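Boletín de la sala, enero

Vamos con prisa, que esto tenía que haber salido hace ya un rato y la bandeja de entrada no perdona. Al grano.

Erska vuelven. Sí. Disco nuevo, gira corta y parada en casa. Llevábamos meses contestando "no podemos decir nada" a todo el que preguntaba en la barra y ya se puede decir. El disco se llama Nutemau, sale a final de mes y lo presentan entero, de principio a fin, en el orden del vinilo. Después, descanso corto y segunda parte con cosas viejas. Ellos piden que no se griten títulos entre tema y tema, que la primera parte va enlazada. En la segunda gritad lo que queráis.

Entradas: 20 euros anticipada. En taquilla algo más, todavía sin cerrar. El aforo es el de siempre en formato de pie, y de la preventa para socios ya han volado más de 100. Así que los que sois de dejarlo para el último día, ya sabéis. Luego vienen los correos de madrugada preguntando si queda alguna suelta.
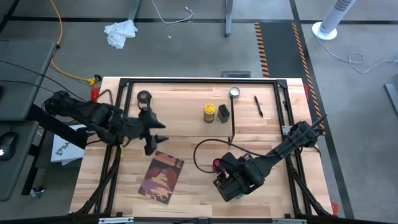

La mesa, con rollo de cinta y cable por medio.

Sobre el disco. Lo hemos escuchado dos veces, una de ellas mal, con el móvil apoyado en un vaso, o sea que opinión provisional. Menos guitarras que en el anterior. Mucho más bajo. La voz está más alta en la mezcla y se entiende todo, cosa que con Erska no se podía dar por hecha. El tema que abre dura casi lo que una cara entera y tarda lo suyo en arrancar, pero cuando entra la batería se te olvida. El tercero es el single, ya lo habréis oído. El quinto es el mejor y no va a ser single nunca porque tiene un minuto largo de órgano solo. El cierre, acústico, se nos hizo flojo en la primera escucha y bastante menos en la segunda. Veremos en directo.

Lo de tocar el disco entero tiene discusión, y en la oficina la hemos tenido. Hay quien dice que un concierto es otra cosa, que la gracia está en mezclar, en que no sepas qué viene. Y hay quien lleva toda la vida escuchando discos de arriba abajo y está encantado. El que escribe va con los segundos, aunque reconozco que con un disco recién salido es arriesgado, media sala no se lo va a saber. Dadle un par de vueltas antes de venir. Se nota mucho cuando la gente lo trae oído.

Teloneros: Saliba. Los que estuvisteis en el ciclo de otoño ya los conocéis, tocaron a primera hora con la sala a medio llenar y acabaron vendiendo todas las camisetas que traían. Duo de sintes y percusión, a ratos bailable, a ratos nada. Empiezan puntuales. Repito, puntuales, a las ocho y media, que luego llegáis a las nueve y cuarto y preguntáis si ya han salido. Ya han salido. Han salido y han recogido.

Horarios, para que no haya lío:

Apertura de puertas, 20:00
Saliba, 20:30
Erska, primera parte, 21:30
Erska, segunda parte, cuando terminen y respiren
Cierre de barra, 00:30

El horario de cierre no lo ponemos nosotros, ya lo sabéis, y los vecinos del segundo tienen mucha paciencia pero no infinita. Al salir, por favor, calle abajo y sin montar la tertulia en el portal.

Más cosas. El abono de primavera. Sale a 105 euros y entran todos los conciertos propios de la temporada, incluido el de Erska si lo sacáis antes de que se agote el cupo. Las fiestas de promotoras de fuera no entran, que el año pasado hubo confusión y algún enfado en la puerta. El abono es nominal, se puede ceder avisando por correo hasta el mediodía del mismo día del concierto. Por WhatsApp no. Por Instagram tampoco, que los mensajes se pierden y luego pasa lo que pasa.

Los que teníais el abono antiguo y no gastasteis la última fecha por la cancelación: se os guarda. No hay que hacer nada, está apuntado a vuestro nombre y os lo descontamos al renovar. Si no renováis, se devuelve el importe, escribid y lo hacemos por transferencia. Tardamos, pero lo hacemos.

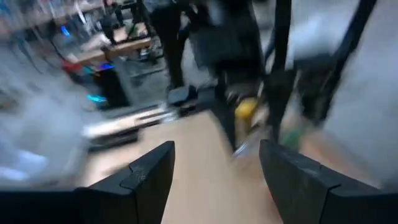

El sonido, que es de lo que más nos escribís. Hemos cambiado la posición de los subgraves y hemos quitado la cortina del fondo, que se comía los medios y encima olía. Ahora el rebote en la pared de atrás es menor y desde la barra se entiende la voz, que no era el caso. Falta ajustar la zona de la columna, donde sigue habiendo un agujero: te pones ahí y los platos te llegan emborronados, tan corridos como esas rayas en diagonal de la foto. Estamos en ello. Mientras tanto, si podéis elegir, dos pasos hacia el centro y arreglado. El técnico que traen Erska conoce la sala de la gira pasada y ha pedido venir con tiempo, así que la prueba será larga y puede que la puerta abra con unos minutos de retraso. Paciencia.

Tapones en la barra, como siempre, gratis. Coged. No hace falta pedirlos con vergüenza.

También se nos ha preguntado si el concierto se graba. Sí, el audio. Directo de mesa y un par de micros de ambiente. No sabemos si saldrá publicado ni cuándo, eso es cosa del grupo y del sello. Vídeo no habrá. Móviles, los justos: nadie os va a regañar por grabar una canción, pero la primera parte entera con el brazo en alto, pues no.

El tema Bolton. Muchos correos. Para quien no lo sepa, Bolton es el grupo que tenía que haber cerrado el otoño y se cayó del cartel a última hora con la furgoneta parada en el arcén. Hay fecha nueva casi cerrada, será antes del verano, y las entradas compradas valen sin cambiarlas por nada. Guardad el correo con el código. Si lo habéis borrado, lo buscamos, pero decidnos con qué dirección comprasteis, que la mitad de las veces el lío está ahí. Los que pedisteis devolución ya la tenéis, o deberíais. Si no ha llegado, escribid otra vez y poned "Bolton" en el asunto, que si no se nos cuela entre las propuestas de grupos.

Y hablando de propuestas de grupos. Se reciben todas y se escuchan todas, despacio. Lo que ayuda: un enlace que funcione, dos canciones, en directo mejor que en estudio, y que nos digáis cuánta gente sois sobre el escenario. Lo que no ayuda: un dossier de quince páginas con la historia del proyecto desde el instituto. Tampoco ayuda escribir cada semana preguntando si lo hemos escuchado ya. Para primavera está todo completo, quedan huecos de telonero y alguna tarde suelta en junio. Para otoño empezamos a mirar después de Semana Santa.

Las tardes de vinilo siguen, mismo sitio, la planta de arriba, entrada libre hasta llenar. Este mes toca traer disco de casa: uno por persona, se pincha una cara y se cuenta lo que se quiera contar, o nada. El mes pasado hubo de todo, desde jazz etíope hasta una banda sonora de dibujos animados que acabó siendo lo más aplaudido. Se empieza a las seis y media. Si el disco es de 78, avisad, que el plato bueno no lo lee y hay que subir el otro.

Camisetas: quedan tallas S y XL de las de aniversario, en negro. De las verdes nada. Se van a reimprimir las de manga larga, pero no antes de marzo, la imprenta va hasta arriba. Bolsas sí hay, a montones. Comprad bolsas.

Ropero: 2 euros, como el año pasado, no lo subimos. Traed suelto. Y recoged lo vuestro al salir, que tenemos una caja con bufandas, un paraguas muy digno y un zapato. Uno. Del pie izquierdo. Se guarda todo hasta final de mes y luego va al contenedor de ropa.

Accesibilidad, que se nos pasó en el boletín anterior y nos lo recordasteis con razón: la entrada con rampa es la lateral, hay timbre, y si avisáis por correo cuando compréis os reservamos sitio en la tarima baja, con acompañante. El baño adaptado vuelve a funcionar, estuvo averiado todo diciembre y lo sentimos. La puerta pesa un poco todavía, la están ajustando.

Menores: a partir de dieciséis solos, por debajo con padre, madre o tutor y el papel firmado. El papel se descarga de la web, en el apartado de entradas, abajo del todo. Impreso. En el móvil no nos sirve, ya nos gustaría.

Último apunte sobre Erska: van a traer vinilo a la mesa de merch, pocas copias, edición con carpeta abierta y encarte con las letras. Precio lo ponen ellos, aún no lo sabemos. Se vende desde que abren puertas y no se reservan copias, ni a socios ni a nadie de la casa, que ya hemos preguntado. Pago con tarjeta mejor, en efectivo también se puede.

El próximo boletín sale a mediados de febrero con el resto de la primavera y, si todo va bien, con la fecha de Bolton por fin confirmada. Los que cambiasteis de correo y recibís esto en el viejo: enlace de abajo, se tarda medio minuto.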